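Notebook – bimanual cloth, hand-held collection
September 4, 2025
Entry by Ayana Lemma. Delia and Amanuel, please add notes under mine and don't edit the text.

Working on the T-shirt task again, bed station. The Homik policy still fails at the same place as in the last entry. It gets the first grasp, lifts, and then the second arm goes for whatever bit of cloth is closest to it. If that bit is a sleeve, the shirt comes up as a rope and the fold is lost from there.

Tülin's idea from January was to stop treating "pick up" and "spread" as one skill. I finally split them in the labels. The spread label starts when both grippers are closed on fabric and ends when the edge between them stops sagging. Annotators can see that from either wrist view, and it doesn't depend on knowing which edge of the shirt it is.

Relabeled 17 episodes by hand to try it out. Leonie did the same ones without seeing mine. We disagreed on 2, both with the shirt held by the hem and the sleeve folded under. She called the end of spread later than I did. I think she's right, and I've changed mine.

Method for today:
– start with the shirt crumpled on the left side of the bed
– grippers start open, nothing held
– first grasp anywhere, second grasp on a corner or a seam end
– lift, pull sideways until the edge is close to straight, hold, lower
– a sideways shirt is allowed, no correcting in the air

The last point is new. Before, we asked people to turn the shirt upright before lowering it, and the regrasps made the episodes long and all different from each other. Tindale takes the orientation from the head view after the shirt is down, so the turn can be its own step.

Wrist views and head view from the T-shirt work:
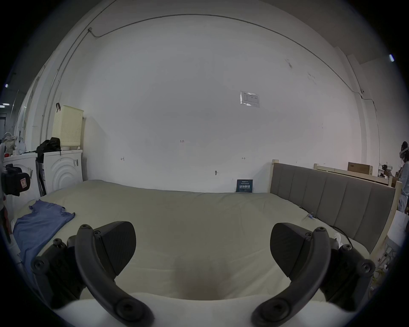
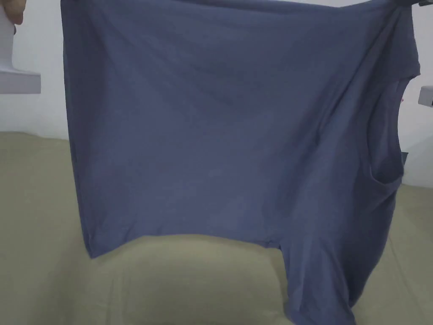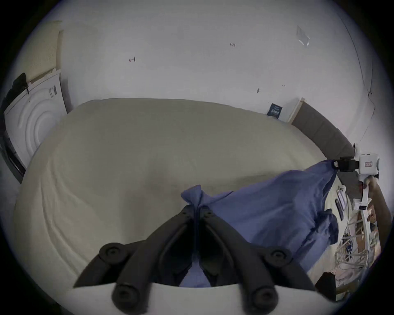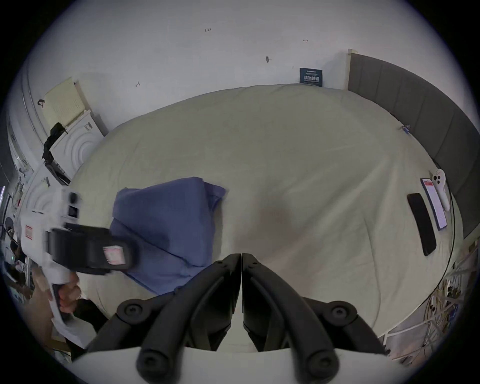
Retrained overnight on the split labels, everything else as before (same seed, same 1,000 warmup steps). Second grasp on a sleeve is clearly down in replay. I haven't put a number on it because the replay set is small and Amanuel wants to redo it with the Degefa split first. The spread itself looks better too, but it now pulls too long. It keeps going after the edge is straight and the closed-loop force estimate climbs. Could be my end labels, could be that the hold at the end of each episode is too short for the model to learn a stop.

Things to fix before the next session:
– clock offset between left and right wrist streams. It was fine at the start and had drifted by the end. Delia has the Brernen sync script, ask her which version.
– hold time at the end of spread: 2 seconds, counted out loud, everyone the same.
– wide lens calibration for the left gripper is old. Cloth near the rim bends a lot and the corner detector doesn't like it.

Open question: do we want failed second grasps in the set? Leonie says yes if they're followed by a recovery. I'd keep them in but with their own label, so we can switch them off. Left as is for now.

Relabeled files are in the shared folder under the old names plus "split". Don't overwrite the originals, Amanuel still needs them for the baseline run.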